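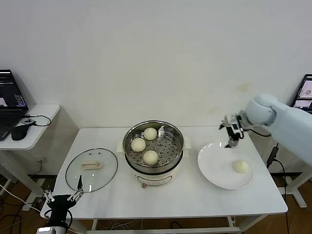 인쇄하기 | 이메일로 보내기
최종 업데이트: 2022년 12월 13일

보도자료

베타크(Betach), 래드빌 지역 겨울철 아침 급식 지원사업 확대 시행

주방용품 유통기업 베타크(Betach)는 식품 가공업체 우리에르(Urier)와 공동으로 래드빌(Ladville) 지역 소규모 복지시설을 대상으로 하는 겨울철 아침 급식 지원사업을 확대 시행한다고 밝혔다. 이번 사업은 조리 인력과 설비가 부족한 시설에서도 이용자에게 따뜻한 아침 식사를 제공할 수 있도록 찐빵, 만두, 찐 채소 등 찜 요리 중심의 식단과 조리 기구를 함께 지원하는 내용을 담고 있다.

양사는 지난 11월 래드빌 내 8개 시설에서 시범사업을 실시하였다. 시범 기간 중 제공된 아침 식사는 모두 1293인분으로 집계되었으며, 참여 시설은 조리 시간이 짧고 화기를 쓰지 않는다는 점을 주된 장점으로 꼽았다. 반면 냉동 보관 공간이 협소하여 주 1회 배송만으로는 물량을 감당하기 어렵다는 의견도 접수되었다. 베타크는 이를 반영하여 본사업부터 배송 횟수를 주 2회로 조정하고, 시설별 보관 용량에 맞추어 포장 단위를 세분화하기로 하였다.

본사업의 지원 대상은 약 40개 시설이며, 노인 주간보호시설, 지역아동센터, 장애인 공동생활가정이 신청할 수 있다. 선정된 시설에는 가정용 크기의 전기 찜기와 4주분의 식재료가 우선 지급된다. 이후의 식재료는 시설별 이용 인원과 소비량을 확인하여 순차적으로 공급한다. 전기 찜기는 사업 종료 후에도 반납하지 않고 계속 사용할 수 있다.

식단은 우리에르의 영양관리 부서가 구성한다. 찐빵류는 팥, 채소, 무소 제품으로 나누어 공급하며, 씹거나 삼키는 데 어려움이 있는 이용자를 위하여 크기를 줄인 제품을 별도로 마련하였다. 모든 제품의 포장에는 알레르기 유발 성분과 권장 조리 시간이 큰 글씨로 표기된다.

물류는 저온 운송 전문업체 젠(Dzene)이 담당한다. 젠은 오전 시간대 배송을 원칙으로 하되, 폭설 등으로 도로 통행이 제한되는 경우 전날 오후로 일정을 앞당겨 운영할 계획이다.

베타크 관계자는 "아침 식사를 거르는 이용자가 겨울철에 늘어난다는 현장의 의견이 사업의 출발점이었다"며 "시설 종사자의 업무 부담을 늘리지 않는 방식으로 지원을 이어 가겠다"고 말했다.

참여를 희망하는 시설은 베타크 누리집에서 신청서를 내려받아 시설 신고증 사본과 함께 제출하면 된다. 선정 결과는 신청 시설에 개별 통보하며, 조리 기구 사용법과 식재료 보관 요령에 관한 안내는 첫 배송일에 현장에서 진행한다.

문의: 베타크 홍보팀

인쇄하기 | 이메일로 보내기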